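The kitchen at the Vutotthorpe house came with a dish rack and no cupboards. She had paid 60 for the mugs at the Bralell market in March, and carried them home wrapped in a coat.
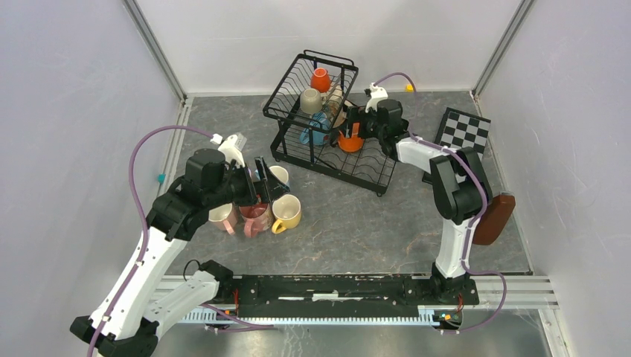 *The mugs and the rack, Vutotthorpe.*

Her sister always took the yellow one. The pink one went to guests, though there had been only two since spring. She put the kettle on, waited 15 minutes for the bus to come up the hill, and then set out the yellow mug and the red one beside it.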